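Search notebook entries Go

Workshop notebook, January, 9:40 a.m.
Re: drying times on the Lerkari hide glue 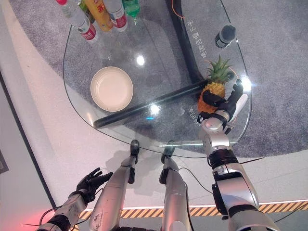
Shamim Malik thinks the joints on the second batch were clamped too late and that the glue had started to gel before the parts met. Could be. The shop was cold when I started and I didn't warm the wood.

What I did: soaked 90 g of dry granules overnight, heated in the jar, thinned until it ran off the brush in a steady string. Six test joints in maple, same size as last time. Three closed right away, three left open while I hunted for the short clamps. Should have laid those out first.

The late three all broke on the glue line with hand pressure. Of the early three, one broke in the wood and the other two I couldn't break by hand. Put them in the press. Best one let go at 744 pounds, the other at nearly 300, which is poor. There was a dry patch at one end of that joint about the size of a thumbnail, so I probably starved it with the brush.

Han-gyeol Yeom asked if we should go back to the Varitz liquid glue for the chair rungs. I'd say not yet. The Varitz gives more open time but it creeped on the stool we left under the sandbags, and I don't want that in a rung.

Next batch:
- warm the parts on the radiator shelf first
- brush both faces, not one
- clamps open and set to width before the jar comes off the heat
- mark each joint with the time it was closed

Still need a thermometer that reads right. The old one is 2 degrees off from the one Clifford Carrier keeps in the finishing room, and I don't know which to believe. Jar is labeled and in the small fridge, use it up this week or toss it.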